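To: Wollport Residents' Exchange
From: Fitzgerald Whitlock
Date: 9 April 2024
Subject: Re: Storage of winter clothing, Room 81

An earlier message to this list read:

> Could the office confirm when wool items must leave
> the shared closets? The notice posted in Ferreira House
> mentions moths but gives no deadline.

The deadline is the last day of April. Items still in the closets after that will be moved to Room 81 and held for 20 days. 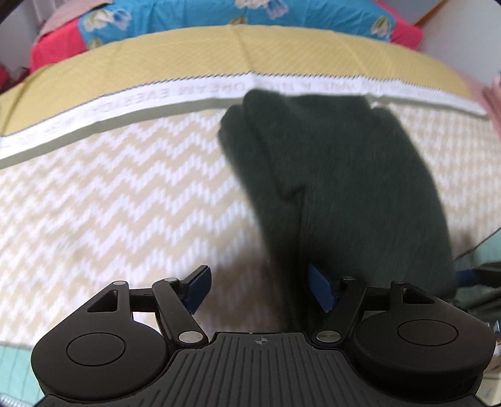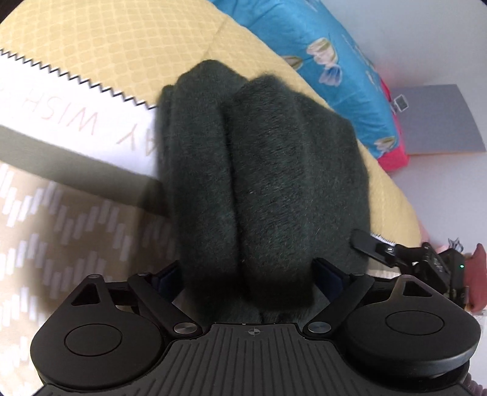
Residents are asked to clean all woolens before storing them, as moths prefer fabric that has been worn. Knitwear should be folded and laid flat, never hung. A dark green piece like the one in both pictures can hide small holes, so please check dark items under a strong lamp. Cedar blocks are permitted in the closets. Mothballs are not.

Boxes may be requested from the Plultetach desk, extension 1021, with a limit of 6 per household.

Fitzgerald Whitlock
Residents' Office, Wollport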